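4. Your first wash

The Trellow arrives with factory dust in the drum, so the first cycle is run empty. Resist the urge to give it something to do.

1. Turn on the water at the wall. The machine will not do this for you, whatever the shop said.

2. Set the dial to 6 and press Start. Expect a clunk, then a long silence. Both are normal.

3. When the door lock clicks, wait 2 minutes. Pulling harder does not shorten this.

Caution: Do not stand on the machine to reach the shelf above it.

4. Sort your washing by colour. Pinks and deep purples are best kept away from any shirt you hope to wear to work.

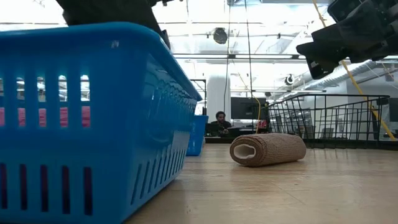

5. Load the drum loosely. If you need your knee to shut the door, take something out.

Note: The spin can be heard next door. On a Saturday, start after 9.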